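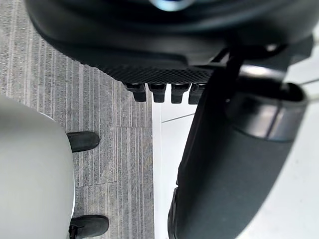 4.2 Rubber feet: checking, cleaning and refitting

Print this page | E-mail this page
Shares: 39

This section applies to household units with a curved grey casing and black rubber feet, where Dritaneck replacement feet are used. For units with screw-in metal feet, see section 4.3.

CAUTION: Switch the unit off at the wall and remove the plug before you start. Do not lift the unit by its feet.

1. Clear a flat surface and lay a folded towel over it.

2. Turn the unit on its side, with the feet facing you. Keep one hand on the casing – a rounded casing can roll.

3. Press each foot with your thumb. The rubber should give slightly and spring back. Replace any foot that is split, sticky or hard.

4. Wipe the feet and the casing next to them with a damp cloth and a drop of washing-up liquid. Do not use white spirit, bleach or scouring pads.

5. Dry all parts with a clean cloth. Leave the unit on its side for 60 minutes.

6. To remove a worn foot, hold it close to the casing and pull with a slow twisting movement. Keep any fitting that comes away with it.

7. Push the new foot on squarely until no gap is left between the rubber and the casing. Do not use glue.

8. Stand the unit upright and press down lightly on the top. If it rocks, repeat step 7 for the foot that lifts.

Note: Replace all the feet on a unit together. Old rubber is compressed by use and will sit lower than new rubber.

Note: New feet may mark pale worktops during the first few weeks. Place a mat under the unit, or lift it and wipe the worktop daily. Marks on laminate can be removed with warm soapy water.

CAUTION: Do not run the unit with a foot missing. Movement on the worktop will increase and the casing may be scratched.

Feet are supplied in sets under part number 979 from the Clondale spares counter in Berkby. Quote the part number when ordering – Reddy sets look similar but have a narrower stem and will work loose.

Next: 4.3 Screw-in feet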